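Equipment requests / Ticket 600
Subject: Replacement fingers or second gripper for the basket cell
Opened by: Suqin Yuan
Site: Pillham
Status: Waiting on quote
Priority: Normal

17/11/2023 - Suqin Yuan
I need a decision on the gripper for the basket cell before the next order goes in to Skostura. The budget line we set in August was 500 for fingers and nothing for a second gripper. I think that split is wrong and would like it looked at again.

The fault as logged by both shifts: on tilted baskets the wrist view smears during the last part of the approach, and the cell stops and asks for an operator. It does not happen on every cycle. Out of 200 cycles in the last run, 87 stopped this way. Each stop has to be cleared by hand at the panel.

Tried so far:
- Cleaned the wrist lens. No change.
- Lowered the approach speed one step. Fewer stops, but the cycle time went over what we planned for.
- Swapped the wrist cable for the spare. No change, put the old one back.
- Restarted the controller between runs. No change.

Wrist view from the approach:

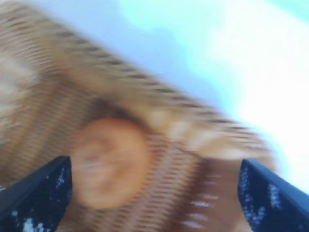 Wrist camera, woven piece between the finger tips, motion blur across the whole view.

The weave is readable as bands, and you can find the round center, but single strands are gone. The bright area on the right does not help. My reading is that we need either a faster camera at the wrist or a light we can control. Neither of those is in the current request. If we spend the whole 500 on fingers, we will have new fingers and the same stops.

Options as I see them:

1. Fingers only. Inside the budget. Does not touch the camera problem.
2. Wrist camera and light from Zelgate, keep the present fingers. Over the line, and I only have a verbal price. Written quote requested.
3. Second gripper, so one can be set up for soft items while the other stays on baskets. The most expensive, and it needs a tool changer we do not own. Should go in next year's plan if it goes in at all.

I would go with option 2 and move fingers to the next quarter.

Update, same ticket - Suqin Yuan
Went back through the side view to check whether the fingers are a real limit on the soft items. This was the reason they were put in the budget to begin with.

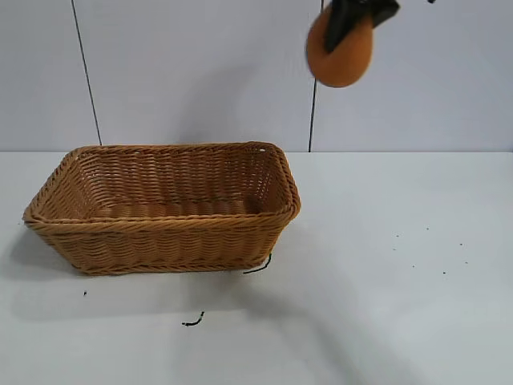
Kwabena Sulemana: I would hold off on option 2 until the quote says what the mounting kit costs. When Ayala bought the same sort of setup the bracket and cable were listed apart from the camera, and it came to more than 200 on top. I agree on dropping option 3 for now. Please also ask for the lead time in writing, and ask if the light can be bought alone. If it can, start there. It may fit under the 500 and we would learn something before paying for the camera.

Suqin Yuan: Fine with me. I have asked Zelgate for three separate prices: light, camera, mounting kit with cable. Also asked for a trial period on the light. The side view shows an orange item held clear of the table with the present fingers, so I am not going to argue for new ones on the soft items until I have drop counts to go with it. Nothing ordered from Skostura.

Changes to the request:
- Fingers: moved to next quarter
- Second gripper and tool changer: removed, to be raised again at planning
- Light: added, price pending
- Wrist camera and mounting kit: added, price pending

Next action: Suqin to attach the quote. Kwabena to approve or send back.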